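Workshop > Notebook > Tableware bench > November

Print this page | E-mail this page

November, a little after 3 in the afternoon

Tea has gone cold beside me again, so I had better write this down before I make another cup. Most of today went on the Nolevia colors, and I enjoyed it far more than I thought I would when Torunn put her head round the door and asked whether I could "just have a quick look" at them. There is no quick look with colors. You put two plates next to each other and then it is lunchtime.

What we are trying to settle is which pieces belong together in the small set for Dirmont. Rattana wants one strong color and everything else quiet. Holger would like two strong colors, and he made his case very nicely over coffee, but I kept coming back to Rattana's side of it. The magenta is so cheerful that it does the work of two all by itself – put a second loud plate next to it and they start to quarrel.

The charcoal tray surprised me. I had it down as too heavy for the set, and on the shelf in the store room I still think so, but on the pale wood it settles down and makes the peach look warmer. Aslak thought the same without my prompting him. He would like a smaller tray in the same gray, and I have promised to ask Aasen whether they can do one.

I still have my doubts about the palest pink. In the morning it looked nearly white to me and Liv said no, surely it's pink, and by the time the sun had come round we had swapped opinions. We should look at it under the lamps they use at Dirmont before anyone writes "pink" on a label. My own vote, for what it's worth, is to keep it and call it something with "shell" in it.

Peach, magenta and charcoal on the long table, and then the pale bowl close up: 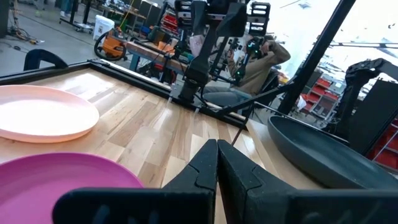
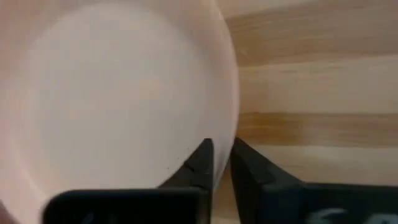 Still to do

Write to Aasen about the smaller gray tray and ask how long a sample would take. The first run would be 2,000 pieces, so they should be glad to hear from us.

Get 2 more of the magenta plates from Juvar, from a different batch if they can manage it, so Torunn can check that the color holds from one batch to the next.

Ask Rattana for her old notes on the matte finish. She had a good page on how it takes fork marks, and I have been through both drawers looking for it.

Liv is bringing the linen samples tomorrow morning. Leave the long table clear for her, please, and keep the oat-colored one for me if it is as nice as she says!

Get our workshop newsletter by e-mail. You can unsubscribe at any time.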